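I have had the Ekix hand-held gripper kit on the bench for 16 days now. Pleton sells it as a pair in one case, with pads, printed markers and a license for the Vistness logging software. Setup took me 189 minutes from opening the case to the first clean log. Most of that went to calibration, which has to be repeated whenever a pad is swapped.

The manual suggests starting with blocks. I went to clothing instead - folding is what I want the data for, and cloth shows up timing errors between the two hands very quickly.

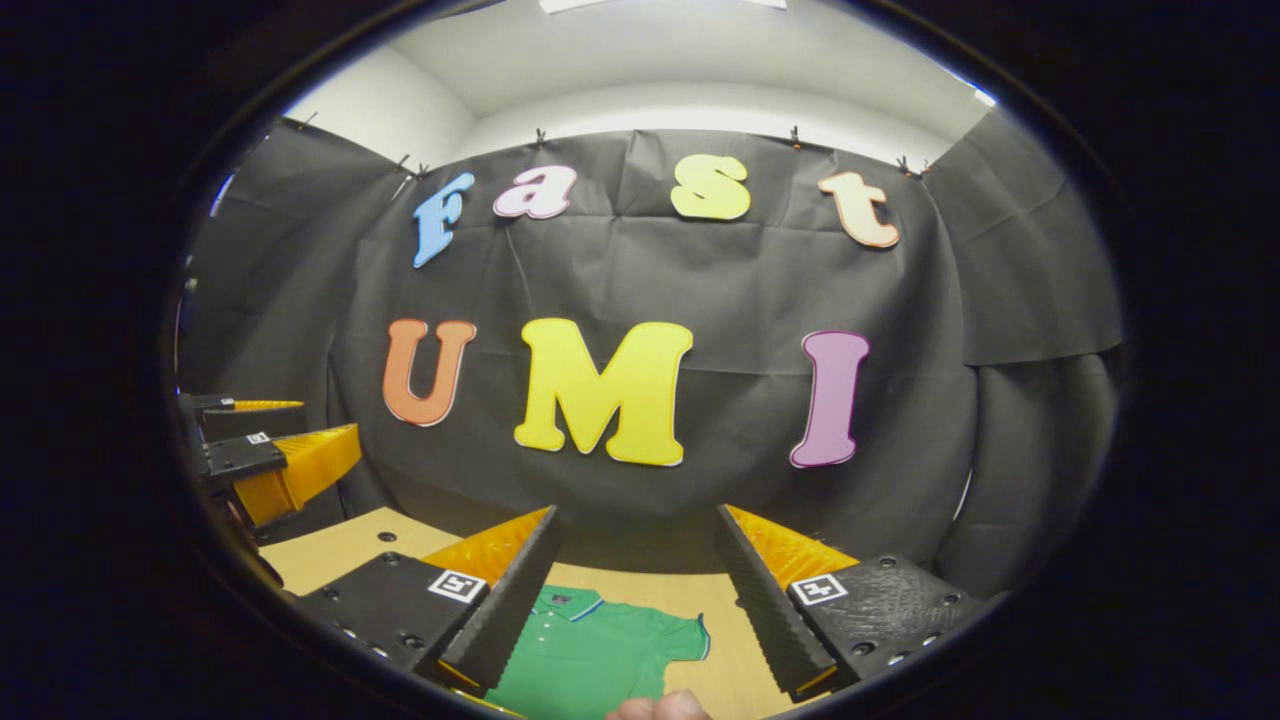

Polo shirt, collar toward the backdrop. View from one gripper, with a second at left.

The soft wedge pads are the best part of the kit. They flex enough to slide under a hem without bunching it, and the ridged outer edge has held up. I logged 158 folds and dropped 2 for lost tracking, both when I turned a marker too far from the lens.

Complaints: the trigger spring is stiff, and the log viewer can't trim a take without re-exporting the whole session. Stellan Magnusson at Pleton tells me a fix for the viewer is due in September. The older Wallin set I used before had a lighter trigger but worse pads, and I won't be going back to it.

Next up is towels, then socks if the pads last.

Contact | Copyright, all rights reserved | Back to top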